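Stickers on a door panel, yes or no?
Posts: 6

patari_omar
Redoing the spare room and my kid wants to cover the door in stickers. My wife says they never come off clean. Anyone regret it?

venckus10
Regret it, no. Scraping took me a whole evening though.
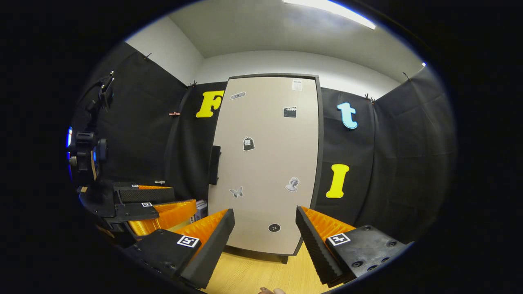 pemo_milan
I'm pro sticker, but spread them out. Beige is a forgiving color for it. The gray butterfly and the black bag have plenty of space between them and it looks fine to me. Black fabric on the walls helps too!

venckus10
Too dark for a kid's room imo.

pemo_milan
The yellow and blue letters pop on it though.

patari_omar
Ok, showing my wife the butterfly lol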